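Home Kitchen Laundry Shed & Workshop Garden Contact

Sorting out the shed: bins, tubs and the dreaded bits drawer

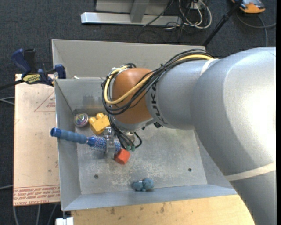

A few odds and ends in an open grey metal bin.

I love a good shed sort-out, and November is my favourite time for it, before the real heat sets in and you can't bear to be under a tin roof past ten in the morning. Put the radio on, open both doors and drag everything out onto the grass. Everything! You'll find things you've bought twice (I own 2 identical spokeshaves and have never used either).

Open bins beat lidded ones for anything you reach for weekly. Lids get stacked on, then something gets stacked on that, and before you know it you're buying another roll of masking tape. Keep lids for sandpaper, glue and seed packets, which hate damp.

Metal bins are brilliant for heavy stuff like clamps, offcuts of pipe and old hinges. Line the bottom with a bit of carpet or an old rubber bath mat and the noise drops beautifully. If yours has gone a bit rusty in the corners, scrub it with steel wool and white vinegar, rinse, dry it in the sun and wipe on a thin coat of linseed oil. Don't leave the oily rag scrunched up afterwards – lay it flat outside until it's stiff, well away from anything that burns.

Screws: jars. I've tried the little plastic drawers and they're fine until you tip one. Vegemite jars are the perfect size and the labels come off with hot water and a smear of eucalyptus oil. Tape one of the screws to the outside so you can see the head and length without unscrewing anything.

Label the front of a bin, never the top. Paint marker on masking tape lasts for years indoors. Jocelyn Tiongson wrote in to say she colours hers by room (blue for bathroom, green for garden) and her kids put things back now, so I'm trying that next!

Long skinny things like dowel, garden stakes and curtain rods go in a length of downpipe screwed to the wall at a slight tilt. Cap the low end.

Paint tins – write the room and the date on the side with the lid on tight, and store them off the concrete on a couple of battens. Anything that smells sour when you open it has had its day. Ring your council before you get rid of it, as most have a drop-off spot.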